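Basin wiping, student project, June
Entry by I. Leitão, started 14:40

Goal for the afternoon: wipe the front inner rim of the washbasin with the cloth held in the right hand. Left arm stays down and takes no part in the motion.

Judite re-entered the basin model before lunch. The old one (Dalen file) had the rim 32 mm too low, so the planner was asking the hand to push through ceramic. Wrist force limit left at the previous value. Replay speed set to 40 percent.

Stance is the one Horácio worked out, facing the vanity, right arm reaching over the edge of the basin. Cloth is the dark blue one, crumpled in the grip. Folded grips are postponed until the contact threshold is settled.

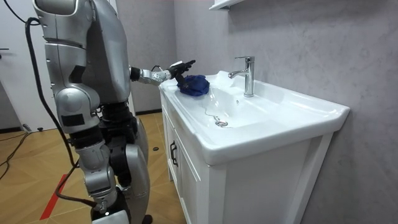 Open items

1. Log 704 has a gap in the wrist torque channel. Bastien to check whether the recorder or the bus dropped it.
2. Faucet needs its own keep-out volume. At present it is merged with the back rim.
3. Trajectory is sampled at 300 points. Try fewer before touching the smoothing.
4. Teresa wants the club demo script to call the same stance file. Send her the path.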